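About Clita

Clita takes in redundant desktop computers from offices, colleges and councils, strips them to component level, tests what is worth testing and returns working parts to use. Units that cannot be repaired are separated by material and passed on for recovery. The company was started in Clallberg by Irina Mocanu, who had previously run the repair counter at Mendes, and it still occupies the same ground-floor unit. The first year's intake was 80 machines. Last year's was 1,518.

What we work on

Our main business is the full-size tower. Small form factor machines and all-in-ones are accepted by arrangement, and laptops are referred to Laltness, who hold the correct storage for lithium cells. Servers are quoted separately.

Towers are worked on lying on their side with the side panel off and the open face upward. In this position the board is level, the memory slots and processor socket are within reach, and the weight of the power supply is carried by the case. The tables have slatted aluminium tops. Screws are bagged per machine and the bag carries the intake number. 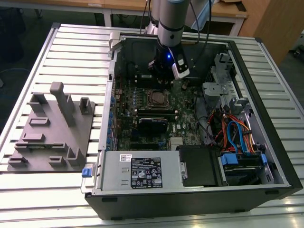
Each intake number is tied to a record that stays with the machine until the last part has left the building. The record lists the donor organisation, the case type, the board model, the power supply rating as printed on its label, and any part found to be missing on arrival. Missing parts are common. Drives are often pulled by the donor's own IT department before collection, and we ask for a note of this on the transfer form so that the drive count can be reconciled.

How a tower is stripped

Every machine is isolated from the mains before it reaches the table. Power supplies are tested as complete units and are never opened on site — a failed supply goes straight to the metals cage.

Drives come out first and go to the locked store. They are overwritten or shredded according to the donor's instruction, and a certificate is issued against the serial number. No drive is resold without written consent.

Data and power cables are unplugged at both ends and sorted by type. Expansion cards follow, then memory. Processors are left in the socket until the board has been inspected, as most of the bent pins we record are caused by handling a loose chip near an open socket. Old thermal compound is cleaned off with isopropyl alcohol.

Boards are inspected for swollen capacitors, cracked slots and corrosion at the rear connectors. A board that passes is run on a test supply for 2 hours with known good memory. A board that fails is run once more with a second set, and if the fault repeats it is graded as scrap.

The case is dealt with last. Drive cages and brackets are kept if they are straight, and plastic front rims are removed so that the steel can be baled clean.

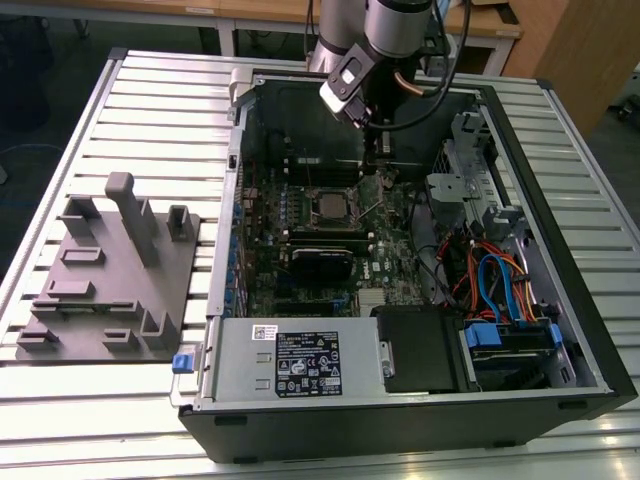

Grading and resale

Parts are graded A, B or C. Grade A has passed all tests and has no visible damage. Grade B has passed all tests and is marked or scratched. Grade C is sold untested, in lots, to trade customers only. Grades A and B carry a warranty of 6 months from the date of dispatch. The warranty covers replacement with an equivalent part, or a refund where we have none in stock.

Stock lists are updated each morning by 10 am. Prices exclude carriage.

Collections

We collect within around an hour's drive of Clallberg. Donors further out may send machines by pallet, upright and strapped, with side panels fitted. Loose panels in transit are the main cause of damaged boards in our intake. Monitors should be on a separate pallet.

The workshop closes for stocktaking in May. Transfer forms, donor guidance and the current price list are available from the office on request.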